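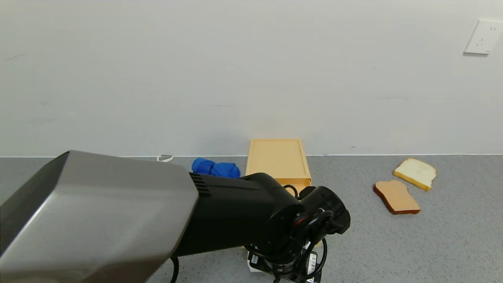
Search this book Go
Filed under: Play and Learning, Ages 2 to 5, Pretend Food

Chapter 3
A Tray, a Cloth and Something to Eat

Put a tray on the floor of a room full of small children and see how long it stays a tray. In our experience it becomes a table, a boat, an oven door and a bed for a bear, often before snack time, and the children who do this best are usually the ones with the fewest things in front of them. I love this part of the work, and I hope that by the end of the chapter you will be itching to get down on the floor and try it!

In Chapter 2 we looked at the room itself: where the quiet corners are, how children move between them, and what a bare stretch of wall can do for a child who gets distracted easily. Now we come to the things we set out in that room. We will stay with pretend food for the whole chapter, because every child knows something about eating and every family does it a little differently. Toy bread is a wonderful place to start. A child of two can hold a slice, hand it over, and take it back again (and again, and again). A child of five can run a bakery with it.

What you will learn

By the end of this chapter you should be able to
- choose a small set of objects that belong together but leave room for ideas
- set them out on the floor so that children can reach them from more than one side
- listen for the words children use about food, sharing and taking turns
- plan a clean-up that children can do by themselves

Words to know

Open material: an object with no single right use. A length of plain cloth is the classic one. Rolled up, it can be a pillow or a log, and spread out it is a picnic blanket, a river, or the sea.

Closed material: an object that looks like one particular thing. A slice of toy bread with a brown crust is hard to mistake, and young children like that very much.

Anchor: the object that tells children where the play is. Trays and shallow boxes make good anchors, and so does a rug.

Provocation: a group of objects set out by an adult, without instructions, to invite play.

A first try

The Kika playroom is a single room with a hard floor and one long shelf. Charmaine Visser ran it for 24 years, and her notebooks are the backbone of this chapter. In one entry from July she writes about putting out bread, a tray and a blue cloth, with the cloth left rolled up. She wanted to know whether anyone would unroll it.

"They went for the bread first," she wrote. "Toast for the grandmother, white bread for the baby. Then one of them said it was raining and the cloth came open in a second and they were all under it, bread too. I had planned a picnic. I got a storm."

Read that entry twice. Look at what she put out and what she held back. There are no cups or plates, and she has not told anyone what the game is. The children sorted the toast from the white bread without being asked, which is early classifying, and they gave each kind to a different person, which is the beginning of a story. Then the weather changed, as it does!

Anel Magagula, who trained under Visser and later opened the Dlamini Street group, tried the same set with older children. Hers unrolled the cloth right away and folded it into a square napkin. They spent the rest of the morning arguing over how dark toast should be. She counted it a great success, and so do I.

Before you read on

Find a tray or a shallow box, a piece of plain cloth and some pretend food. Cardboard bread is fine; cut the slices with one rounded end and color the crusts yourself. Sit on the floor and move the things about. Try the food on the tray, then well away from it. Try the cloth rolled, folded and flat. Each time, write one sentence saying what a child might do first.

Keep your sentences short, up to 200 words in all. You will need them for the activity in Section 3.2, where you compare them with what a real child did.

Section 3.1 begins with the question of how much to put out, and with the Virkevska method of adding one object at a time.

Next: 3.1 How Much Is Enough?
Page last updated 11 Aug 2020
© Plester Learning. Contact us. Back to top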